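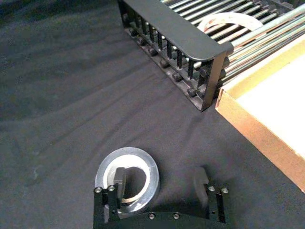
What does a film actor do on a day when no camera is running?
Most of the work, in fact, happens on such days. The actor reads the script, learns the lines, tries on costumes, meets the director and travels to the place of shooting. A part that fills a few minutes on the screen can ask for many weeks of this quiet work.

Chapter 4
Preparing a Part for the Screen

In the earlier chapters we looked at the stage actor, who plays the whole story from beginning to end every evening. The screen actor has a different problem. A film is almost never shot in the order of its story. The last meeting of two lovers may be shot in the morning, and their first meeting in the afternoon of the same day. The actor must know, at every moment, what the character has already lived through and what the character does not know yet.

For this reason many actors keep a part book. It is a simple notebook in which each scene has its own page. On the page the actor writes where the character comes from, what the character wants, and how tired, angry or happy the character is when the scene begins. Before each shooting day the actor opens the book at the right page and reads it again — sometimes only one line is needed.

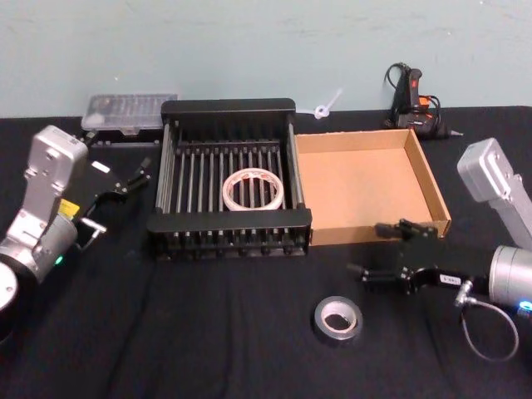
The part book is also useful when a shooting is interrupted. We will follow one such case through the whole chapter. The series Piltevdale, made by the company Wimon, stopped its shooting in November and continued only after a long break. The leading actress had 2 scenes left in the kitchen of the farmhouse, and both belonged to the first episode. By then she had already played the death of her character's father. She had to return to a young woman who had not yet learned to be afraid, and she did it with the help of her notes.

Not every actor likes to write. Some prefer to walk through the place of shooting alone, or to listen to the same piece of music before every take. In the theater school at Pirkgate, students try 4 methods during the first year and then choose the one that suits them. The teachers do not give marks for this choice.

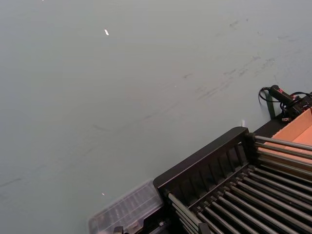
Is a small part easier to prepare than a leading one?
It is shorter, but it can be harder. The actor with a small part often arrives when the others have worked together for weeks, and the script tells very little about the character. The missing history must be made by the actor.

In section 4.1 we begin with the first reading of a script. Please have the opening scene of Prantl ready, which is printed at the end of the book. Read it once without a pencil, and write down afterwards what you remember.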